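Terracotta (color)

Terracotta is a brownish orange-red named after the fired clay of roof tiles, flowerpots and garden jars. The word comes from the Italian for "baked earth," and the color has kept close company with the material ever since people began borrowing one name for the other. It sits somewhere between rust and brick, and paint makers use the name quite freely, so that one company's terracotta may be nearly pink while another's leans well into brown.

The warmth of the shade comes from iron in the clay, which turns red when it is fired with plenty of air in the kiln. Clay with more lime in it tends to come out paler, toward buff or yellow, and a kiln starved of air can turn the very same clay gray or black. Potters in the Clirska valley, where red clay has been dug for 300 years, still sort their clay by eye before firing – a habit that visitors to the July pottery fair are always glad to hear about. 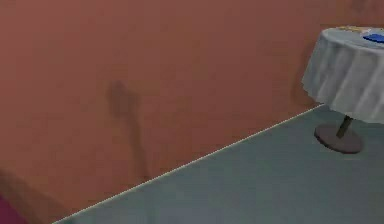 This page was last changed on March 12, 2021.

As a wall color, terracotta has gone in and out of favor many times. Older houses often got it from limewash tinted with red earth, brushed on in thin coats that let the plaster show through a little. Modern versions are mostly ready-mixed paints, and a flat finish is the usual choice, with white or cream trim to keep a room from feeling heavy. The shade shifts a good deal with the light, looking more orange in the sun and a deeper, quieter brown in the corners and toward evening, so it is worth living with a test patch for a day or two before buying the whole lot.

Names for the lighter and darker kinds differ from place to place. The Vato color card, long used by house painters in the region, lists 20 earth reds among its 700 shades, and the one it calls "old tile" is the closest to what most people have in mind.

See also: Brick red, Burnt sienna, Ocher, Rust (color)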